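4.2 Data collection for the hanger task

Demonstrations were recorded with two hand-held grippers, one per hand, each carrying its own camera. The work surface was covered with white paper and a wicker basket stood beside the table. Hangers and metal hooks started as separate parts. Rui Cordeiro wrote the recording script during August; the policy code is the Tivilora baseline with the action horizon shortened.

The final set holds 2386 episodes. Episodes in which either gripper lost tracking for more than 9 consecutive steps were removed before training – this affected mostly fast reaches toward the basket. Three random seeds were trained per condition.

4.3 Limitations

A closely stacked pile gives weak depth cues, and the policy often closed on two hangers at once. In 30 test trials this was the most frequent failure. The small metal hook was a second source of error, as its reflections shift with the viewing angle.
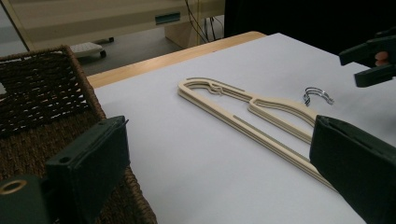

Neither error was reduced by adding the second camera view. A wider range of starting orientations for the stack was planned but not recorded.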